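The Gray Room

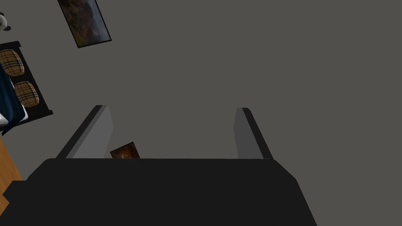 By the time I got to the bench the planner had already thrown away 780 grasps.

I love that part. I know I'm supposed to love the part where the arm moves, and I do, but give me the log window at eleven at night with the rejected candidates pouring down it - collision, collision, out of reach, collision, wrist flipped - and I'm as happy as a kid at an aquarium. Each line is a small future the machine looked at and decided against.

We were running Drerken that winter, all four of us on the planning team, in the old seed warehouse at Prunwood. Drerken was our planner. The thing that fed it was called Tusau, and Tusau's job was to look through the wrist camera and say what was there and where it lay. The two of them did not get along. Tusau would report a pose with great confidence, Drerken would build a lovely path to it, and the simulated fingers would come down two centimeters to one side and close on air.

Two centimeters, always to the same side! You'd think a steady error would be the easy kind.

"It's the camera offset," said my desk neighbor, for the third evening running.

"I checked the offset."

"Check it again."

I checked it again. The offset was fine. I went and ate a pear in the hallway, where it was cold enough to see my breath, and came back and loaded the gray room.

The gray room was a scene one of us had thrown together in an afternoon to annoy the perception people. Most of our scenes were polite ones, with blocks on a table and a mug with its handle toward you. Into the gray room had gone whatever was in the asset folder: plaid cushions, a dark blue cloth with folds in it, a framed landscape lying flat as if somebody had taken it down to paint the wall. And there was the little picture card, brown and amber with a dark edge, which was the one we wanted. Pick up the card. That was the whole task. Some nights I caught myself wondering who lived there.

I set the arm going at quarter speed. The fingers opened wide and went down over all that gray, and I had the wrist view up on one monitor and Tusau's guess drawn over it on the other, a thin green outline where it believed the card to be.

Far out, the outline sat right on the card. Closer in, it began to slide. I had watched this run so many times that I'd stopped seeing it, the way you stop hearing a fridge. This time I had pear juice on my hand and was looking for something to wipe it on, so I saw it sideways, out of the corner of my eye, and what I saw was the outline hop. It didn't slide at all. It hopped, at one exact height, and then sat still again.

I ran it back. Hop. I ran it back and wrote down the step number, which was 22, and then I went looking for anything in the entire stack that cared about step 22.

It took until one in the morning. Step 22 was where the gripper body first covered a corner of the card. Tusau would lose that corner, and in place of saying so it would take the middle of whatever card it could still see and call that the middle of the card. As more went behind the black of the gripper, the guess crept away from the hidden side. And our smoothing filter, which I had written, and which I had been very proud of in October, held back all that creeping until it got too large to ignore and then passed it along in a single lump.

So it was mine! Half of it, anyway. I can't describe how pleased I was.

I rolled my chair across the floor and shook my desk neighbor by the sleeve.

"It can't see past its own hand," I said.

"What can't?"

"Tusau. It's reaching for the card and its hand gets in the way, and it thinks the card got smaller."

There was a long pause with typing in it. "Huh," said my desk neighbor, and rolled over to look.

The fix was 7 lines. We already knew the shape of the gripper, naturally, so we told Tusau to draw it into its own view and treat that patch as unknown. If a corner went in there, it was to remember where the corner had been and keep believing in it. I took my filter out altogether. It hurt less than I expected.

We named the branch Bielecka, after the street with the good dumplings, and started the gray room again from the top. The arm came down. The card went behind the gripper a little at a time, and the green outline ran straight on under the black as though the gripper were glass, around a corner that none of us could see.

Drerken rejected eleven grasps, took the twelfth, and began to close the fingers.

"Slower," my desk neighbor whispered, to a simulation.

I turned it down to a tenth, and we leaned in.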